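**Progress report to the Vament Industry Fund – Collet packaging and test line**

Prepared by Marloes Martens, program manager, Briser
May 16, 2022

## Status

The project is on budget and two weeks behind the schedule agreed in February. The delay sits entirely in the fit-out of the test bay. Site works, equipment orders and recruitment are on plan. We are not asking for a change to the payment schedule with this report, but section 6 sets out one item on which we need a written answer.

## 1. Site and building works

The Collet building was handed over in February with the slab sealed and the main switchboard energised. Partition walls for the clean area are up and taped. The ceiling grid is complete over the die attach and wire bond bays and incomplete over the test bay, where the duct route had to be moved to clear an existing beam. The revised route was drawn, checked and signed off without a change to the fan size.

Total floor area under the clean envelope is 2427 square metres, unchanged from the grant agreement. The gowning room has shrunk slightly and the parts store has grown by the same amount. The change makes no difference to the air change calculation.

The chilled water loop has been filled and pressure tested. One flange failed the first test and passed the second after the gasket was replaced. Nitrogen pipework is in place as far as the bond bay. The supplier's tank pad has been poured and is curing.

Power remains the item we watch most closely. The site has a single feed. The network operator has confirmed capacity for the first stage and has not yet confirmed it for the second. First-stage production does not depend on the second answer.

## 2. Equipment

Orders placed to date:

| Item | Status |
|---|---|
| Wafer saw | Shipped, in bond store at the port |
| Die attach units | Factory acceptance complete |
| Wire bonders | Factory acceptance booked |
| Moulding press | Deposit paid, in build |
| Test handlers | Order placed, delivery date open |
| X-ray inspection | Quotes under review |

Lead times on the test handlers have moved out twice since we ordered. The maker blames its own supply of controller boards. We have asked for a firm date and have received a window. The schedule in this report uses the end of that window.

Both X-ray quotes came in above the budget line. The cheaper machine meets the resolution we need for bond wires but has a smaller tray, so each batch takes longer to load. At first-stage volumes the longer loading time is acceptable. At second-stage volumes it would mean a second machine or a second shift on inspection. Our recommendation will come with the next report, once the service terms from both sellers have been compared.

## 3. Qualification work

The first customer part is a small power management chip in a standard leadframe package. Dummy builds are being run at the Bunutetti pilot shop under the access agreement, using its bonders and our leadframes. Results so far:

- Bond pull strength is above the customer's lower limit on every lot.
- Ball shear is above the limit on every lot but one. That lot was traced to a worn capillary and rebuilt.
- Mould voids are within limits on the centre cavities and marginal on the corner cavities.

The corner cavity result is the main technical issue of the period. We have tried a slower transfer profile, which helped, and a higher preheat, which did not. The next set of runs will change the vent depth. If that fails we will move to a compound with better flow, at some cost to the moisture rating. The customer has been told and has agreed to review data on both options.

Moisture soak testing starts when the void question is closed. Starting earlier would save time on paper, but any change of compound would mean running the whole soak again.

## 4. People and training

Headcount at the end of the period is 15, against a plan of 15. All are on permanent contracts. The plan for the end of the second stage is 40, and the job descriptions for those roles have been written and graded.

The process engineers have completed their first block of training at the equipment makers. Operator training has begun in the office annex and will move to the clean area when the gowning room opens. The annex block covers static control, lot travellers, magazine handling and stop-and-call rules. Each trainee is signed off separately on each module, and a failed module is repeated in full.

Two vacancies were hard to fill. The test engineering post was advertised twice before we made an offer. The maintenance lead was recruited from the food industry and has strong experience with pneumatics and none with bonders, so he will spend extra time at the maker's site. The cost is covered by the training line.

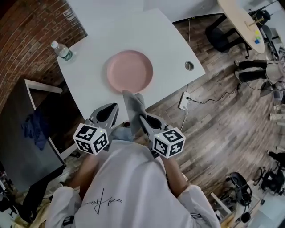 *Hand-held gripper in use at a white table.*

Safety record for the period: no lost-time injuries and one first aid case, a cut finger during unpacking. Box knives on site have been changed to the retracting type.

## 5. Spending

Spending to the end of the period is within the approved total. Building works are over their line because of the duct change, and freight is under because the wafer saw travelled by sea. The two roughly cancel, and no transfer between budget heads is needed under the ten per cent rule.

Claims submitted so far have been paid in full apart from one invoice, which was returned for lack of a purchase order number. It has been resubmitted with the number and a copy of the delivery docket.

Exchange rates have moved against us on the moulding press. The deposit was paid at the old rate. The balance is exposed until the press ships, and our bank has quoted for forward cover. We would prefer to take the cover, but under the agreement the fee is not clearly an eligible cost.

## 6. Decision needed from the Fund

Please confirm in writing whether the fee for forward currency cover can be claimed under the equipment head. If it cannot, Briser will carry the fee itself and report it as a company contribution. The quote lapses at the end of the month.

## 7. Risks

**Test handler delivery.** Likelihood high, effect moderate. The fallback is to send finished parts to an outside test house for the first lots. A price has been obtained and would add to unit cost until our own handlers are running.

**Mould voids.** Likelihood moderate, effect high. See section 3.

**Second-stage power.** Likelihood low for this reporting year. A site generator has been priced and rejected on running cost. We will look at it again if the operator's answer is no.

**Staff loss.** Likelihood moderate. Trained bonder technicians are in demand, and one has already had an approach from another firm. Retention payments at the end of stage one have been approved by the Briser board and are outside the grant.

## 8. Next period

1. Close the ceiling over the test bay and begin particle counts.
2. Clear the wafer saw through customs and move it to Collet.
3. Complete the vent depth runs at Bunutetti and report to the customer.
4. Witness factory acceptance of the wire bonders.
5. Select the X-ray supplier.

Particle count data will be sent as a separate file when the first full set is available. Invoices and timesheets supporting section 5 have been uploaded to the Fund's portal under the usual claim reference.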